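Home Archive About Contact

Filed under: Robot learning, Grumbling

The sorting number

I spent most of July with the Varia write-up, the one people keep forwarding to me with the subject line "have you seen this." Yes. I have seen it. I've read it 4 times now and I still don't know what the headline number means.

The claim is that a policy trained on 2507 demonstrations can sort clutter with two arms and beat the older Aklow baseline by 17 points. Fine. Beat it at what, though? A trial counts as a success if the item ends up in "an acceptable container," and the list of acceptable containers is in an appendix that changed between versions. If the arm drops something, picks it up again and gets it in eventually, full marks. I'd like to see the drops.

Patricio Gallardo thinks I'm being unfair. His argument is that any two-arm result on thin, shiny packaging is worth having, because depth sensing is miserable on clear plastic and most groups quietly stick to blocks and mugs. I'll give him that much. But hard objects don't fix soft scoring – they just make the soft scoring easier to forgive.

So we're running our own version. Same basic idea, toothbrushes on a table, but every regrasp gets logged and the containers are fixed in writing before anyone trains anything.
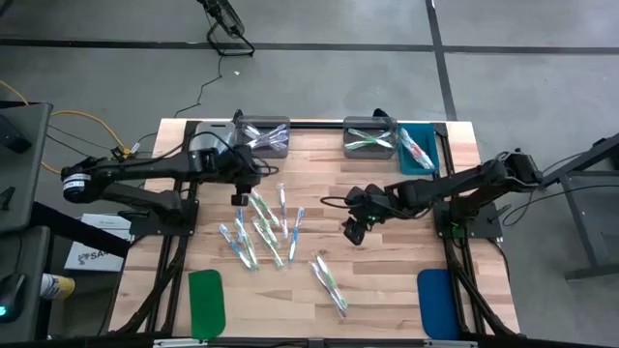

Two arms, two gray bins, a teal tray, and a lot of toothbrushes still in their packaging.

What bothers me most is the layouts. The Varia people tested on six starting arrangements, and as far as I can tell all six were also in the training set with small nudges. That's a memory test with some wiggle in it. Patricio wants to start with theirs so the comparison is clean. I want fresh ones from day one. We settled on both, which doubles the work, and I already regret agreeing to it.

I expect the 17 points to shrink. I'll post the table either way, drops included.

Last updated: September 2019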